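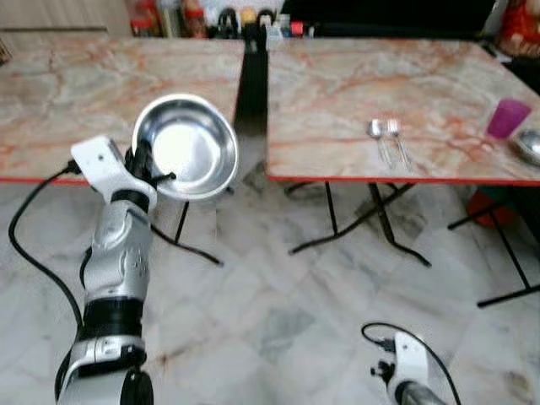
Folding tables placed side by side, with steel bowls, a spoon, a fork and a plastic cup.

Folding tables and everyday tableware: frequently asked questions
By Jarosław Adamczyk, Prenik household pages, Rirnthorpe
Updated December
9 shares | 2 comments

These answers cover folding tables used indoors for ordinary meals, and the stainless steel and plastic tableware usually kept with them. Glass, china and garden furniture are covered on separate pages.

How much length do two tables give when they are put together?

Add the two top lengths and the width of any gap. Two tops of 80 cm give 160 cm if the edges touch. If the edge trim stands out from the top, measure over the trim, not from the patterned surface. Tables from different makers often differ slightly in height even when the stated height is the same, so stand them together before buying a cloth to cover both.

Should the gap between the tables be closed?

A narrow gap does no harm if nothing is placed across it. A bowl or plate that spans the gap rests on two separate supports, and it will rock if either table is moved. Cutlery can also slip through. Push the tops together before laying the table, when there is nothing on them to slide. If the feet spread further than the tops, they may meet before the edges do. In that case turn one table end to end and try again, or accept the gap and set places on either side of it.

Does a marble-look top need the same care as marble?

A printed or coated top should be treated according to what it is made of, whatever pattern it carries. Stone polish and stone sealant are of no use on a coated surface and can leave a film that attracts dust. Use a cloth wrung out in warm water with a little washing-up liquid, then a second cloth with plain water, then a dry one. Scouring powder dulls the coating and wears away the pattern in patches. Veined patterns hide crumbs and dried drips well, and it helps to look along the surface from a low angle when wiping.

How is the edge trim cleaned?

Run a damp cloth along the trim with one finger behind it. Dirt collects where the strip meets the top, and a soft toothbrush will lift it. Do not use a knife point. Once a trim has been levered away from the edge, water gets in behind it and the core may swell. A loose section can be pressed back with a contact adhesive suited to both materials and held with masking tape until the adhesive has set.

Can a hot pan be put straight on the top?

Assume that it cannot, unless the maker's leaflet says otherwise. Use a trivet with feet, or a folded cloth thick enough that the heat cannot be felt through it. A thin steel bowl filled with boiling soup counts as a hot pan. Single-walled steel passes heat through its base very quickly, and a pale ring on a tabletop usually cannot be removed.

Are single-walled steel bowls suitable for hot food?

They are suitable, with the reservation that the rim becomes hot as well as the base. Fill to two fingers below the rim and carry with both hands, using a cloth. Double-walled bowls are easier to hold but heavier, and they take up more cupboard space. Some of them should not be put in a dishwasher, as water can enter through a worn seam.

What removes cloudy marks from the inside of a steel bowl?

White or rainbow marks are normally limescale or the residue of starchy water. Wipe with a little white vinegar, rinse, and dry at once with a clean tea towel. Brown spots after a dishwasher cycle are generally rust carried over from another item, such as an old peeler, and come off with a paste of bicarbonate of soda. Rub in the direction of the polish where there is one. Steel wool will remove the mark and the shine together.

Why do stacked bowls stick?

Bowls stacked damp hold a thin layer of water between the walls, and bowls stacked warm can draw together as they cool. Stand the lower bowl in warm water and fill the upper one with cold, then wait a minute and twist. A sheet of kitchen paper between bowls prevents the problem in storage.

Where do the spoon and fork go when no knife is used?

There are two common arrangements. One puts the fork to the left of the plate and the spoon to the right. The other keeps both on the same side, parallel, with the handles towards the diner. The second is convenient on a narrow top, where it leaves one side free for a cup. Either is acceptable at home. What matters more is that handles do not project over the edge, as a sleeve will catch them. 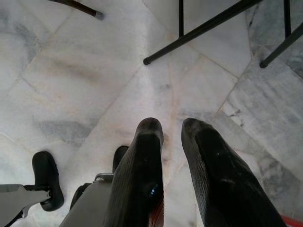
How should a tiled floor be cleaned after a meal?

Sweep first, then mop. Crumbs that are wetted before they are swept turn to paste and settle in the grout lines. Use a soft broom or a vacuum cleaner with a hard-floor head, and follow with a well-wrung mop and a neutral cleaner. If the tiles are natural stone, keep vinegar and lemon-based products off them.

Do plastic cups stain?

Tinted translucent plastic shows tea and fruit juice less than clear plastic does, but it takes up the same amount. Rinse soon after use. For an existing stain, soak in warm water with a spoonful of bicarbonate of soda and wash as usual. Fine scratches on the inside hold both colour and smell, and a cup that is badly scratched is best replaced. Check the base for the dishwasher symbol. Without it, wash by hand.

How should crossed legs be checked before use?

Open the table fully and press down over each pair of legs in turn. Listen for a click from the catch, where there is one. Look at the pivot where the legs cross: the bolt should be tight enough to stop side play, yet still allow the legs to fold without force. Dariusz Olszewski, who repairs furniture at the Jasińska workshop, recommends a locking nut at this point in place of a plain nut, which works loose with repeated folding. Replace missing rubber feet in full sets so that the table stands level.

Can a folding table be stored upright?

It can be stored on its long edge against a wall, with the top facing inwards and a blanket behind it. Do not lean anything against the legs. In a damp cupboard, stand it on two battens to keep the trim off the floor.

Does this page cover the Fovetti range?

The cleaning and storage advice applies. For catches and replacement feet, refer to the leaflet supplied with the table, as the fittings differ between models.

2 comments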